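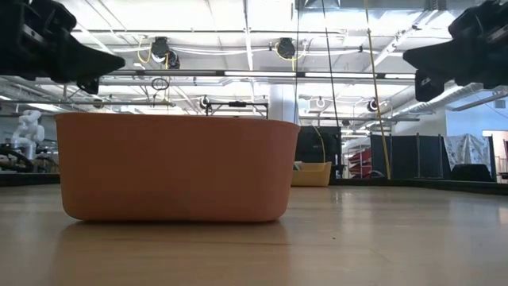
Two grippers over the orange bin at the Jitix manipulation lab, where the comparison was run.

Jitix Publishes Two-Arm Bin Handling Results for Helance and Macaraeg Grippers

Jitix has released results from a comparison of two parallel grippers on a two-arm bin handling station. The test covered 700 lift cycles, divided evenly between the Helance gripper and the Macaraeg gripper. Both were mounted in matched pairs on the same arms and driven by the same Platum controller.

The task was a bimanual lift. Each arm approaches one end of a rectangular plastic bin, closes on the rim, raises the bin clear of the table, holds it, and sets it back down at the starting position. The cycle was counted as complete if the bin returned within tolerance and neither gripper lost contact during the hold. A cycle that needed an operator to step in was logged as a fault.

According to the report, the Helance pair recorded 7 faults in its share of the cycles. The Macaraeg pair recorded more, though most of them came early in the run and were traced to a force threshold that had been copied over from the Helance settings. After the threshold was changed, the fault rates were close enough that the authors do not rank the two products on reliability.

The clearer difference was in closing behavior. The Helance fingers reached the commanded force sooner but overshot it by a small margin on the first contact. The Macaraeg fingers closed more slowly and settled without overshoot. On a thick, rounded rim the overshoot had little effect when the bin was empty. With a load inside, it produced a slight tilt at the start of the lift, and the second arm had to correct for it.

"The tilt is a timing problem between the arms as much as a gripper problem," said Ezequiel Barroso, who led the test. "If one side reaches force before the other, the bin moves before you want it to. We could hide that with a delay in the controller, but then you pay for the delay on every cycle."

Barroso's team measured the gap between left and right contact at some 157 milliseconds in the worst case. The Platum controller sends commands to both arms on a shared clock, so the gap was put down to differences in approach distance. The bin was placed by hand between blocks of cycles, and small changes in its angle were left uncorrected on purpose.

Bin position was estimated by a camera above the workspace. Gloss on the tabletop was a source of error in the first version of the detector, which sometimes merged the lower edge of the bin with its reflection in the wood. The team changed the detector to use only the upper rim and reran the affected block. Results from the first version are listed in an appendix and were not included in the totals.

Payload was limited to 300 grams in all loaded cycles, well under the rated capacity of either gripper. Olaia Gallardo, who wrote the analysis code, said the limit was set to protect the wrist sensors while the force thresholds were still being adjusted. She said the published numbers should not be read as a test of maximum load.

Finger geometry was also kept fixed. Both pairs used tapered fingers from the manufacturer's standard set, with no added pads. Gallardo said that pads would likely reduce the overshoot seen with the Helance pair, but would also change the clearance under the rim, and that the two effects would need to be measured separately.

The report gives less space to the controller. The Platum unit dropped no commands during the counted cycles, but its log format stores gripper force and arm position at different rates, and the two streams had to be aligned afterward. The alignment script is included with the data.

Setup time was recorded informally. Changing from one gripper pair to the other took most of a morning, with the larger part spent on recalibrating the tool offsets. The Macaraeg mount needed an adapter plate, which moved the fingertips farther from the wrist and required a new set of collision limits.

A second round is planned for May. It will use a smaller bin with a thinner rim, and will add a hand-over step in which one arm releases while the other keeps hold. The force logs and the alignment script are available from Jitix on request. The camera recordings will be released after the second round is complete.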